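Keeping the shop and kitchen cool - quick tips
Updated 11/3/18

Wrote most of this down over the summer, adding to it as I go. Portable units, window units, the old through-the-wall one in the workshop. Not central air, don't have it, can't help you there.

Filters first

Pull the filter every two weeks in hot weather. Every week if you sand or saw anything in the same room. Tap it outside, then rinse from the clean side so the dust goes out the way it came in. Lukewarm water, drop of dish soap. No hot water, the mesh on cheap ones goes wavy and then never sits right in the slot.

Let it dry all the way. Overnight on a rack. I put one back damp in September and the whole kitchen smelled like a gym bag for days.

Pencil the date on a strip of masking tape and stick it to the side of the unit. You will not remember otherwise.

Coils and fins

Unplug it. Then soft brush, straight up and down with the fins, never across. They bend if you look at them wrong. A plastic fin comb is cheap and works fine, mine is a Tratar and has lasted. An old butter knife will do for one or two bent fins but go slow.

Spray foam cleaner is ok on the outdoor side. Indoors I just use the vacuum with the brush end. Watch the sharp edges, wear gloves.

Drips inside the house

Nine times out of ten the unit is level and it shouldn't be. Most window units want a slight tilt to the outside. Check the booklet, some newer ones want to sit dead level and have the slope built in. If the tilt is right and it still drips, the drain hole is plugged. Pipe cleaner or a bit of weed trimmer line clears it.

Portable with a tank - empty it before you move it. Not after. Ask my floor.

Portable hose

Short and straight. Every extra foot of hose is a heater in your room. Don't coil it behind the unit to make it look tidy. I wrapped mine in an old quilted blanket held on with velcro straps, ugly but you can feel the difference with your hand on it.

Window kit panel always leaks at the sides. Foam tape, the thick gray kind. Replace it each year, it goes flat.

Kitchen heat

Big one. The AC can't keep up with an oven. Bake early morning or after dark. Lids on pots. Range hood on low the whole time you cook but turn it off when your done, otherwise it's pulling your cool air out of the house and hot air in through every crack.

Keep the thermostat away from the stove, fridge and toaster. If the control is on the unit and the unit is by the stove, move the toaster at least. Mine kept cycling on and off til I did.

Clear the stuff from in front of the vent too. Bowls, fruit, mugs, cereal boxes, all of it. Air needs a couple feet of open space to get going across the room. 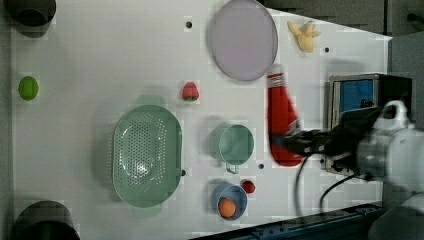
Workshop

Different problem. Dust plus heat plus a door that is open half the day. What helped, in order:

Strip curtain on the door. Best money I spent.

Second filter taped over the intake. Just a cut piece of furnace filter, the cheap thin kind. Thick ones choke it and the coil ices up.

Box fan low on the floor pushing toward the far wall. Costel Lazăr put me on to that, he has a bigger shop than mine and does it with two.

Shade on the west window. Cardboard and foil if thats what you've got.

Don't run the AC while sanding. Sand, wait for the dust to settle, vacuum, then turn it on.

Ice on the coil

Turn cooling off, leave the fan on, give it a few hours. Don't chip at it. Then check filter, then check nothing is blocking the front, then check it isn't just too cold outside to be running it. If all that is fine and it ices again, it may be low on refrigerant and that's a job for a tech.

Power

Own outlet, no power strip, no extension cord. If the plug feels hot, stop using it and get the outlet looked at. Lahcen Samir rewired the one in my shop, took him an hour and the breaker hasn't tripped since.

Putting away for winter

Run fan only for an afternoon to dry it out. Drain the tank and the bottom plug. Clean filter goes back in. Cover with an old sheet, not plastic, plastic traps damp. Store it upright - if it got laid on its side let it stand a full day before you switch it on.

Screws from the window bracket in a sandwich bag, taped to the unit. Same for the remote, batteries out.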